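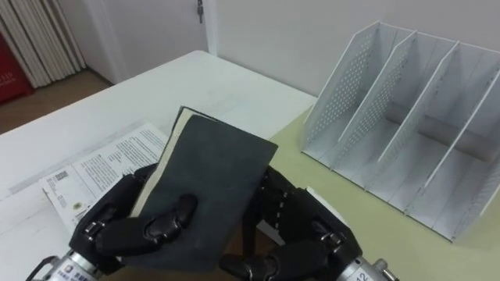 3.2 Cell setup and upkeep

Published accounts of two-handed book filing tend to report a success rate and say little about what was done to the cell between runs. We doubt that such rates mean much on their own. The Wustness cell places a white metal file organizer on a separate table beside the main desk, and the two tables are not bolted together. Over 200 runs the gap between them had to be closed by hand 18 times, and we count each of these as an intervention. The Tustow protocol would not.

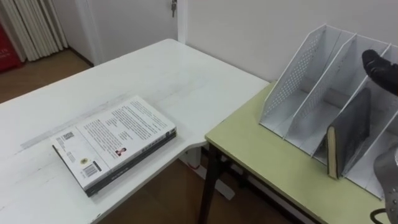

Figure 4. File organizer with one dark book upright in a front compartment; two further books lie stacked on the desk.

Finger wear is a second cost that is easy to hide. Candulia recommends checking the joint screws every 40 hours of operation. We followed this schedule and still found play in the right thumb before the second check was due. Wrist offsets were measured again after every tightening -- a step the Sitompul baseline leaves out, which makes its drift figures hard to compare with ours. Of the 200 runs, 161 ended with the book standing in a slot. How many would have done so without the upkeep described here, we cannot say, and we would treat any claim of unattended operation on similar hardware with caution until the maintenance log is published with it.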